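**Jedard hand gripper, second version**

The Jedard is a gripper you hold and work yourself. A camera on the body records what the fingers are doing, and the recordings are used to teach a robot arm the same job. No arm is needed while you record.

Flotton makes it for teams collecting examples on ordinary tables, in kitchens and in laundry rooms. The fingers are dark green with flat inner faces, and each is held on by screws so it can be swapped when worn.

## What you get

- Gripper with fingers fitted
- Camera mount
- 2 spare fingers
- Charging lead
- Printed setup card

## Recording

Hold the start button until it clicks. Close the fingers fully once, then open them, so the software knows the range. Do the task at a steady pace and press the button again when you have finished. Each take is saved as its own file.

If a take goes wrong, keep it and mark it as failed. Most training software can leave failed takes out later.

Cloth needs more care than boxes or cups. Thin knits fold over the fingertips and hide the grip point from the camera, so come in low and from the side. Leave some clear table in view.

## Results so far

The Sisis clothing set was recorded with this version. It holds 2714 takes, of which 2457 passed checking. Roughly 268 megabytes of space is needed for an hour of takes at the standard setting.

## Ordering

Orders placed from May 2025 include the new camera mount. Older mounts fit the same body, but the setup card covers the new one only.

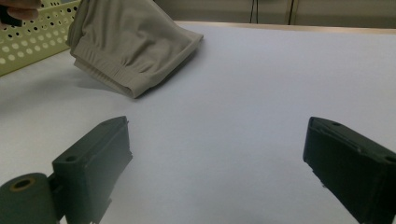

*M. Bakos*

Soft clothing, with a light green basket at the top left. The fingers are open and the garment is just clear of the white top. Spare fingers are sold in pairs.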